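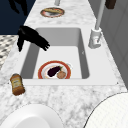

Presupuesto para un brazo que recoja platos y los deje en el fregadero, ¿qué me estoy dejando fuera?

Publicado el 11 jun 2020 por Delia Benítez

Buenas. Voy con prisa que tengo que entregar el presupuesto y me faltan datos.

Contexto rápido. Comedor de un centro de día en Leiva, cocina pequeña, una encimera larga con un fregadero encastrado hondo y el grifo a la derecha. Queremos probar un brazo con pinza que coja los platos con restos, los vacíe y los meta en la pila. Nada de fregar. Solo eso. De momento todo en simulación, llevamos desde marzo con una cocina virtual (encimera, pila, grifo alto de cuello curvo, platos, comida suelta, botes) y la cosa va, más o menos. Ahora nos piden cifras para comprar hardware de verdad y ahí me pierdo.

Lo que tengo apuntado:

Brazo Voketti de sobremesa, usado, con controladora: 2349 euros.
Pinza de dedos, la de Flollow: 982 euros.
Ordenador: el que ya hay.
Soporte para fijarlo: ni idea. Duvwood me hace un tablero con patas pero no me ha pasado precio todavia.

Dudas, por orden de agobio:

¿La pinza esa vale para platos Y para comida? En la simulación cogemos de todo, hasta una berenjena, y claro, ahí nada se aplasta. En la vida real no sé si me va a hacer puré.

¿Merece la pena comprar cámara aparte o tiro con una webcam buena?

¿Cuánto dejo para repuestos? Me han dicho que un 20 por ciento del total, otra persona me ha dicho que nada, que si se rompe se pide.

Y la más tonta: ¿alguien ha metido un brazo de estos cerca de agua? La pinza tiene que bajar dentro de la pila, no se queda en el borde.

No soy ingeniera, llevo la parte de compras y un poco de lo demás. Respuestas en cristiano, porfa. Gracias!!

Hipólito Urrutia

Voy por partes, perdona si me dejo algo, escribo desde el taller.

Lo primero: te falta medio presupuesto. El brazo y la pinza son lo que se ve. Lo que se come el dinero es todo lo demás. Te pongo lo que yo metería, sin precios, que eso cambia según a quién pidas:

Placa adaptadora entre brazo y pinza. Casi nunca encajan de fábrica si son de marcas distintas. Pregúntalo antes de pagar nada. Si no la tienen, mecanizarla, y eso son semanas.

Cables. En serio. Los que vienen de serie son cortos y si el ordenador va al otro lado de la encimera no llegas. Alargadores de los buenos, no del bazar.

Seta de emergencia. Una a mano de quien esté trabajando, no detrás del brazo. En un sitio con gente mayor te la van a pedir sí o sí, y haces bien en tenerla aunque no te la pidan. Y una evaluación de riesgos hecha por alguien que firme, esto ponlo en línea aparte, que luego lo recortan.

Funda. Para el brazo y sobre todo para la muñeca. Con la pinza entrando en una pila honda te va a salpicar aunque el grifo esté cerrado, por los restos de los platos. Pide el grado de protección POR ESCRITO, del brazo y de la pinza por separado. Son dos papeles. He visto brazos que aguantan bien y pinzas que no aguantan ni un vaho. Si la pinza no trae protección, o funda o cambias de modelo, no hay truco.

Dedos de repuesto. Los dedos son consumible, como las escobillas. Compra un juego de más ya en el primer pedido, que va con el mismo porte.

Sobre el 20 por ciento: para un brazo usado yo lo dejaría tal cual, y no lo llamaría "repuestos", llámalo "contingencia". Con repuestos te obligan a decir cuáles. Si fuera nuevo con garantía, menos.

El soporte de Duvwood. Ojo. Un tablero con patas se mueve. El brazo acelera, el tablero baila y pierdes la precisión que has pagado. Si puedes, placa atornillada a la pared o a un mueble que pese. Si la encimera es de piedra no la taladres sin preguntar a quien la puso.

Y mide el alcance. Coge una cuerda, la pones donde iría la base y llegas con ella hasta el rincón más lejano de la pila, ABAJO, en el fondo. Luego hasta donde dejan el plato más alejado, que muchas veces está detrás del fregadero y no te acuerdas de él hasta que ya está todo montado. Si la cuerda mide más que el alcance de la ficha, ese brazo no te sirve, por barato que sea. La ficha te da el alcance del brazo estirado del todo, y estirado del todo no hace nada útil. Quítale un buen trozo.

El grifo también cuenta como obstáculo. En simulación lo atraviesas sin querer y no pasa nada, fuera te lo cargas. Si es alto y curvo, mira si se puede girar hacia atrás mientras trabaja el brazo. Cuesta cero.

De cámaras sé poco, que conteste otro.

Trinidad Acuña

Yo solo digo que no compreis usado. Compramos uno usado y vino sin licencia del software, la licencia costaba casi lo que el brazo. Suerte.

Gerrit De Bruijn

Completo lo de Hipólito, con lo que dice estoy de acuerdo menos en una cosa.

Pinza. Antes de gastarte 982 en ella haz una lista de lo que va a coger de verdad. No "platos y comida", eso no es una lista. Plato llano por el borde. Plato hondo por el borde, que es otra cosa. Bol. Bote de salsa tumbado en la encimera. Algo redondo y blando tipo albóndiga. Algo largo tipo bocadillo. Al lado de cada cosa: ancho, peso y si se puede aplastar. Luego miras la apertura máxima de la pinza y la fuerza MÍNIMA. Todo el mundo mira la máxima. Para comida lo que importa es la mínima y muchas pinzas no bajan lo suficiente.

Mi opinión: no cojas la comida. Coge el plato y vuélcalo en un cubo. Te ahorras la mitad de los problemas y la pinza puede ser más sencilla. Si el proyecto os pide coger la comida pieza a pieza, entonces dedos blandos de silicona, y que sean aptos para lavado.

Donde no coincido: lo de la placa a la pared. En un piloto no fijaría nada a la pared, vas a mover la base varias veces hasta dar con el sitio. Mesa pesada con ruedas que bloqueen y lastre abajo. Cuando esté claro el sitio, entonces sí, atornillar. Pídele a Duvwood precio de las dos cosas.

Cámara: webcam no. Pila blanca, platos blancos, encimera clara... una webcam te quema la imagen y no ves el borde del plato. Necesitas control manual de exposición como mínimo, y mejor una de profundidad. Aunque las de profundidad con superficies brillantes también sufren, te lo aviso. Pide una prestada al distribuidor y la pruebas un rato con vuestros platos. Y mete una lámpara difusa en el presupuesto, barata, se nota más que la cámara.

Truco para ahorrar: ya que teneis la simulación montada, usadla para decidir la compra. Pon en la cocina virtual el modelo del brazo que quieres comprar, con sus medidas reales, no uno genérico. Lo mismo con la pinza. Que baje al fondo de la pila y que coja un plato pegado a la pared de delante, que es el sitio malo. Mira si el antebrazo choca con el borde. Nosotros descartamos dos brazos así sin pagar nada. Y comprueba las medidas de tu pila virtual con cinta métrica en la de verdad, que la gente pone "un fregadero" y ya.

Plazos: entre que pides y que funciona, cuenta 8 semanas si todo va bien. El presupuesto tiene que llevar horas de alguien montando, si no, lo vas a montar tú.

Lo de la licencia que dice Trinidad, cierto. Pregunta si la licencia va con la controladora o con el comprador original. Que lo pongan en la factura.

Comentarios

Delia Benítez: Mil gracias a los tres. Lo de la cuerda lo he hecho ya y uff, justito. Al fondo llega, al plato de detras no. Voy a preguntar por el modelo siguiente aunque se me vaya de precio.

Hipólito Urrutia: Antes de subir de modelo prueba a mover la base al otro lado del fregadero. A veces es eso.

Dardo Escobar: Una cosa que no ha salido, el porte. Un brazo no va por mensajería normal y el seguro del envío se paga aparte. Y si es usado pregunta si conserva la caja original, sin ella el transporte sube bastante.

Delia Benítez: Apuntado. La caja no la tienen, he preguntado. La licencia dicen que va con la controladora, les he pedido que lo pongan en la oferta.

Gerrit De Bruijn: Bien. ¿Y la fuerza mínima de la pinza?

Delia Benítez: Me contestan mañana. Si no baja lo suficiente vamos a volcar el plato y punto, ya lo he hablado con las de cocina.

Trinidad Acuña: Yo sigo diciendo que nuevo.

Usamos cookies propias y de terceros para recordar tu sesión y medir las visitas. Si sigues navegando entendemos que aceptas su uso. Aceptar | Configurar | Más información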